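2024-04-15, Pons, back room

Damp again! I'd hoped we were done with this wall after last June, but I came in this morning and it smelled like an old tent, so I shoved the shelving over and had a proper look. Two big gray patches, the right one bigger, and the paint at the bottom of it has gone pale and blotchy down by the baseboard.

Ffion thinks it's the downpipe outside. Killian says it's coming up from under the floor (he says that about everything, but he was right at Ruvalora, so I'm not laughing). I didn't want to start pulling things apart on a guess, so today was just cleaning along the bottom edge and writing down what the meter says.
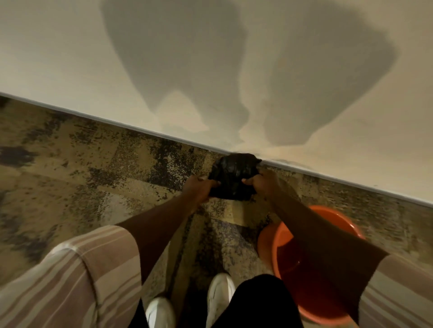 Black cloth along the baseboard, orange basin next to it.

Meter readings, using the Harkine on its relative scale: 956 in the middle of the right patch, 746 in the left one, 300 on the cream bit by the door. So there's a real difference, and the right side is worse, which is what it looks like anyway. I penciled a line around both patches afterwards so we can tell if they grow.

The corner where the wall meets the carpet is a pain to get into. A sponge is hopeless, a cloth bunched up and pushed in with both hands does it. Ffion, please don't put the shelves back yet!! I want air behind there. Also we're down to 2 tubs of the Drudelov sealer and I'm not opening either one until the downpipe's been checked. Killian has the long ladder.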